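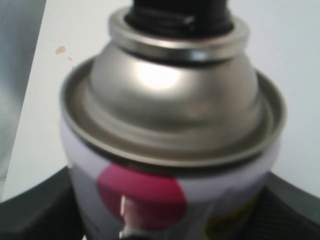 February 17, 2016

Moisture meter drift, continued. Both pin meters went back on the reference blocks this morning after a night in the conditioning cabinet. The Brandby reads 11 on the dry block, same as last week. The Ovitz reads high on everything and gets worse toward the wet end: 23 on the block that weighs out at 18 percent. Oven-dry weights rechecked, no change, so the block is fine.

Swapped pins between the two meters. The error stayed with the Ovitz. Fresh battery made no difference. Species setting was on the softwood group for both — checked twice, given what happened with the Torley boards.

Not worth a correction table yet. The offset is uneven and I only have four blocks, of which one has a check running through it and should be retired. Cut replacements from the maple offcut, end-seal them, and leave them in the cabinet until the weight holds for three days.

All readings logged from the Ovitz since the Meireles delivery are suspect. Marked them in the log, did not delete. 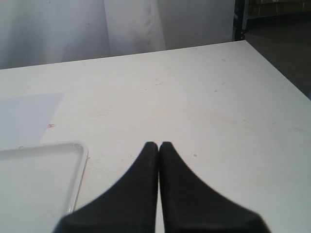 Note added under this entry, unsigned: the Meireles stack was read with the Brandby as well, 17 boards, figures on the back page of the old log. Compare those before re-reading the whole stack.

Will do. Ovitz stays off the shelf until March.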